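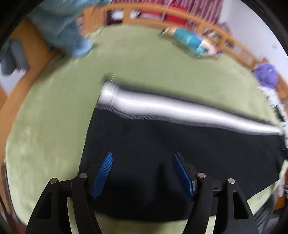

Teaching the fold by hand, part 2: dark clothes on a soft bed

Last time I went on about towels. Towels are easy! This part is about small dark garments with a stretchy waistband, which gave me far more trouble, and I recorded 555 folds before I was happy with how I was doing them.

Before you start, let the gripper's camera warm up and check that the jaws open all the way. I use the Kestberg handheld pair and squeeze each one twice before every session (habit by now).

1. Lay the garment out with the waistband on the far side from you. Smooth it once with your free hand, then take that hand away.

2. Hit record and hold still for a breath. Theda Harms, who trains on my data, asked me for that little pause so she can find the start of each demo.

3. Bring the open jaws down over the cloth, one on each side of where you want to grab. Go lower than you think you need to - on a plush blanket the fabric sinks, and if you stop early you pinch air.

4. Close slowly, lift just a little, carry the edge over and let go. Don't fling it. I know you fling it when you fold at home, so do I, but the arm can't copy a fling.

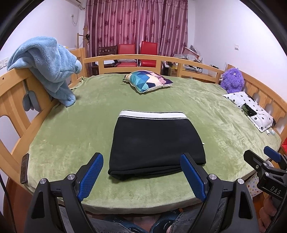 5. Fold again until you have a rectangle, then pat it flat with closed jaws and back off before you stop recording.

Do 20 in a row and take a break. My wrists get lazy after that and the grabs start landing all over the place.

If you fumble, keep going and fix it with the gripper. Theda likes a few of those in the set. If you dropped the thing on the floor, toss the take.

Black on black is a pain, so I look for the waistband and aim from there. Side lighting helps with the folds too. I tried a Barbieri lamp clamped up high and it washed everything out, so now it sits low, roughly mattress height.

Shirts are next, sleeves and all.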